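Recording bin-placement demonstrations on the two-arm station

Posted under Wakanach / Station guides. Maintained by Poul Þrastardóttir.

This guide covers one recording block on the tabletop station: loose objects placed into an open bin by teleoperation, saved as separate episodes. It assumes the arms are already calibrated and that you have an operator account in Mokivero. If either is missing, start with the commissioning guide.

What counts as an episode

An episode begins with both arms at the ready pose, both grippers open, the bin empty and every object on the table. It ends when the last object has been released in the bin and both arms are back at ready. Anything shorter is a fragment. Fragments go to the recovery set and must not be mixed with full episodes.

Before recording

1. Clear the table and wipe it down. Crumbs and tape scraps show up on a pale surface.
2. Place the bin within reach of both grippers. Run each open gripper over the rim under manual control and check that the wrist does not come near a joint limit.
3. Set out the objects from the layout card. Cards vary position and heading. Do not straighten an object that lands at an odd angle, provided the gripper can reach it.
4. Keep at least one finger width between any object and the bin wall, unless the card is marked CLOSE.
5. Check exposure on the head view. Whites should not clip. Lock exposure and white balance for the whole block.
6. In Mokivero, open a new block and enter the card number, bin colour and operator initials. Logging runs at 20 Hz for joint states. Leave it there.

Recording

Press the left pedal to start. Wait for the tone, then move. Use the arm nearest the object. Approach from above with the fingers wide, close, lift clear of the rim, translate, lower and release. Do not throw or drop from height. If a grasp slips, regrasp and carry on; a clean recovery is useful data. If an object leaves the table, press the right pedal to discard.

Keep the idle arm open and still, outside the path of the working arm. Small unconscious movements of the idle hand are the most common labelling problem we have, and the policy will learn them.

One block is 32 episodes. Change the layout card every 8 episodes. Take a break between blocks, as operator speed drifts when people are tired.

Checking the block

Play back the first and last episode of each card at normal speed. Reject any episode with a dropped stream or a gripper state that lags the video. Then run the Howlader script over the folder. It flags long pauses and missing end poses, and writes a summary file beside the data.

The current target is 425 accepted episodes for this task by the end of September. Rejected episodes do not count toward it, but keep them on the Skultthorpe drive until the training run has been catalogued.
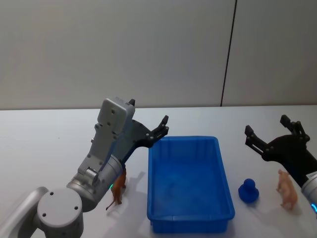
Both grippers open over the table, with the blue bin empty and three toy animals set out.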